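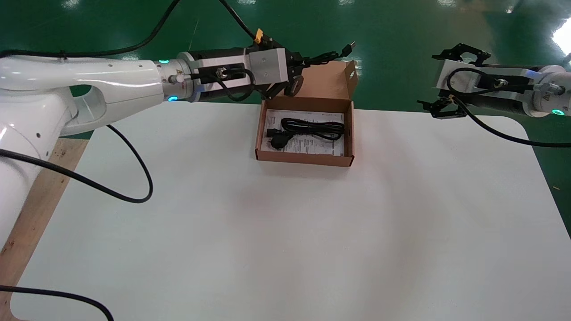
About Oretti

Oretti is an independent school of bookkeeping and office practice for adults. The school offers day and evening courses to people who are entering office work for the first time, returning to it after an absence, or preparing for a more senior post. It is governed by a board of directors and led by the principal, Bernardo Loureiro.

Our history

The school began as a single evening class in ledger keeping, held above the Kalel stationery shop. Its founders were working bookkeepers who had trained junior staff for many years and wished to set down a common course of study. The class moved to larger rooms when a second subject, business correspondence, was added. Payroll followed, and later an introductory course in tax records for small firms.

In its early years the school taught entirely on paper. Students today complete most of their assignments on a computer, but the first four weeks of the Foundation Course are still taught with printed journals and a pencil. The faculty reviews this arrangement each February and has so far chosen to keep it.

What we teach

The Foundation Course consists of 80 classroom hours and covers double entry, bank reconciliation, invoicing, petty cash and the trial balance. No earlier study is required, although applicants should be comfortable with percentages and decimals. A short arithmetic review is available before each term to those who would like one.

The Certificate in Office Accounts consists of 215 classroom hours. It is intended for students who have completed the Foundation Course or who can show equal experience. Subjects include payroll, sales tax records, stock valuation, year-end adjustments and the preparation of simple financial statements. Certificate students also complete the Keltard Ledger, a long practice set that follows the accounts of a small wholesale business through one full year. The set was written by our own faculty and is revised whenever the rules it depends upon change.

Separate short courses are offered in business writing, filing and records retention, and the taking of minutes. These may be taken in any order.

Our faculty

All instructors have worked in an accounts office before joining the school, and several continue to do so. New instructors observe a full term of classes before taking a group of their own. Mr. Loureiro teaches the year-end section of the Certificate in person and holds open office hours for students during the examination period – appointments are made through the front office.

The Kovács Library

The library holds textbooks, tax guides and trade directories, together with a collection of old account books given by local merchants. Current students may borrow up to three items for two weeks. Former students are welcome to use the reading room during term. The account books may be consulted on request but do not leave the building.

Admissions and fees

Students are admitted three times a year. Applications are considered in the order received, and a place is held for ten days after an offer is made. A deposit of $300 is due on acceptance and is credited toward tuition. Fees may be paid in full or in monthly installments. Employers who wish to enroll members of their staff should write to the admissions office – group terms are available on request.

Page reviewed 2026-04-02

Filed under: About the School, Adult Courses

Contact Us | © Oretti. All rights reserved. | Back to top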